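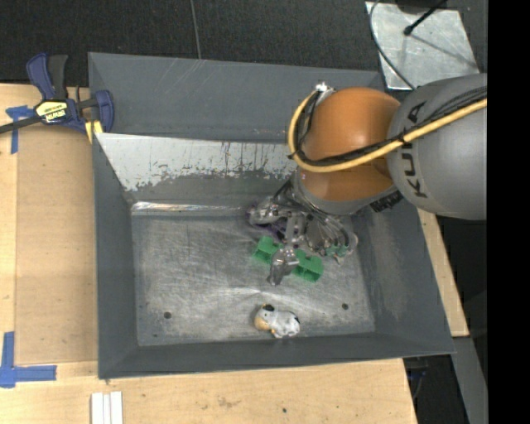 Slide 1: Picking from the gray bin, cow still to go

Speaker notes — Yasmine Ragab, Clisari

Start with the bin. Leave the slide up while people find seats.

Mixed toys, one bin, one arm. At Fledbridge the returns come in with everything thrown together, blocks and animals and so on. The hand has to find a grip on each one. The block under the fingers is the easy kind of shape. The cow has stubby legs and lies however it lands.

Before the arm, Barbara Kubiak and Ryszard Kurek did this by hand on the early shift. 67 crates on a busy morning in November. Both had sore wrists by noon.

Slide 2: What changed

Barbara still works returns. She clears the misses, sets the bins and decides what gets thrown out. Ryszard moved to repairs — he asked for that. Pay stayed the same for both. Say this early, people always ask.

Slide 3: What got worse

Less talk. Two people at one table used to chat all morning. Barbara told me she misses it. Also more waiting: when the arm stops, she can't just reach in. She has to lock it out first, and at the start that cost her 30 minutes a shift. Now 11.

Slide 4: Who decides

Iason Gavalas set the speed from the office for the first few weeks. Bad idea. Barbara sets it now. Pause here, let them ask.

If short on time, skip slide 5 (training hours) and go to Elżbieta Dudek's part on the Fikia site.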